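Esness Shared Workroom – Monthly Walk-Through
Date: February 9, 2024
Walked by: Ditte Stougaard
Copy to: Hrefna Kirkegaard, Shanthi Gazi

Hi all, same format as last time. I mark each line OK, FIX or WATCH, and then I ramble underneath. If you only want the chores, search for FIX and skip my chatter!

1. Doors and ways out

Front door opens fully, closes by itself: OK
Back door opens from inside without a key: OK
Path to back door clear: FIX

Two flattened shipping boxes were leaning against the wall by the back door. They weren't blocking it, but they slide, and I have personally slid with them. Boxes go out to the recycling on the day they're emptied, please. I took these ones out myself, so the fix is really "don't do it again."

Exit sign lit: OK
Hall light switch: WATCH

The switch still feels mushy. It works, it just takes a firm thumb. Hrefna has asked the building office to look at it and they've said March.

2. Floor and walkways

Floor dry, no loose mats: OK
Cords across walkways: OK
Stools pushed in: FIX

The cords are so much better than they were – thank you, Shanthi, for moving the power strip to the wall side. The stools, well. They wander. There were three in the main aisle when I came in and I'd like there to be none, especially in the evening when people come through with their arms full.

3. Electrical

Power strips not daisy-chained: OK
Plugs and cords free of cracks: FIX
Space heater unplugged when room is empty: OK

One desk lamp (the bendy one with the heavy foot) has a cord that's gone stiff and is starting to split right where it enters the base. I've taped a note on it and put it on the high shelf. Please don't rescue it because you like the light it gives. I like it too! Chutima is pricing a replacement from Bomunano, and until then the other lamp will have to do.

4. Tabletops and small items

This is the section where I always write too much, so get comfortable.

Tables wiped, no sticky patches: OK
Sharp tools back in their case: OK
Small items in holders or trays: WATCH
Drinking cups kept off work tables: WATCH

We have a lot of little containers now and I'm happy about it, I really am. What I check is whether a container sits flat, whether it has any wire ends poking out, and whether what goes in it makes it top-heavy. Mesh holders are good because you can see crumbs and pencil shavings through the sides, but the rims can get bent and then they scratch. I run a finger around each one (slowly, and with a bandage in my pocket).

My other question is about plastic cups standing in the holders. It's a handy way to park them and keeps them from rolling onto the floor, but a tapered cup in a short holder leaves most of its weight up high. Give it a gentle nudge before you walk away. If the holder rocks, take the cup out and lay it in a tray.

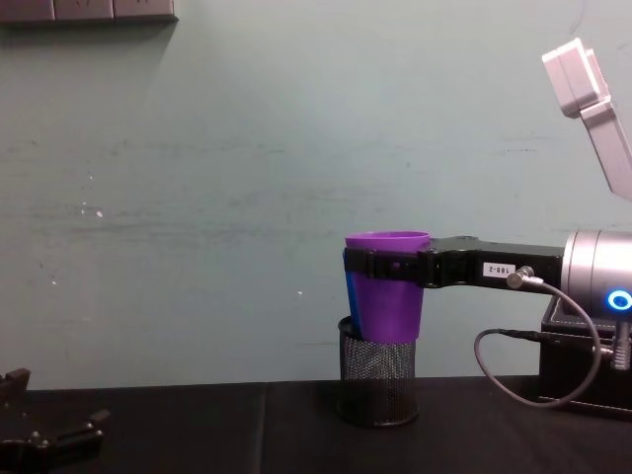 Item 4: purple cup partway into the black mesh holder, with a bit of blue cup showing beside it.

Nested cups get their own little comment. Please pull them apart before they go back to the cupboard, wash both, and let them dry separately. Stacked damp, they stick together, and then somebody twists hard and elbows a neighbor. Also, any cup that has held paint water or glue gets a strip of tape on it and never goes back to being a drinking cup. I'm not flexible on that one.

Florencia asked whether we should swap the holders for something heavier. I looked at the Wolleck ones and they're nice, but I'd sooner put a non-slip pad under what we've got and see how that goes. I'll cut some pads this week from the roll in the supply closet.

5. Shelves and storage

Heavy things on low shelves: FIX
Shelves fixed to wall: OK
Step stool steady, feet not worn: OK

The big paper box (500 sheets to a pack, 7 packs in the box) has somehow climbed to the top shelf again. I can't lift it down safely by myself and I don't think anyone should try. It needs two people, and then it lives on the bottom shelf forever.

6. Cleaning supplies

Bottles labeled: OK
Caps tight: FIX
Gloves available: WATCH

The Bjarnason surface spray had its cap sitting next to it. Tightened now. Gloves are down to the larges, which fit exactly none of the people who do the wiping. Chutima, could you add smalls and mediums to the order?

7. First aid and fire

Extinguisher gauge in the green: OK
Extinguisher easy to reach: OK
First aid box complete: FIX

We're out of the small bandages and low on tape. Tweezers are back, hooray! Whoever returned them, I'm grateful and I won't ask.

Who's doing what

Ditte: non-slip pads, bandages, tape
Chutima: lamp, gloves
Shanthi and Florencia: paper box to bottom shelf, together please
Hrefna: chase the hall switch
Everybody: stools in, boxes out, cups apart

The next walk-through is in March. If you spot something before then, write it on the clipboard by the sink with your initials and I'll come and have a look.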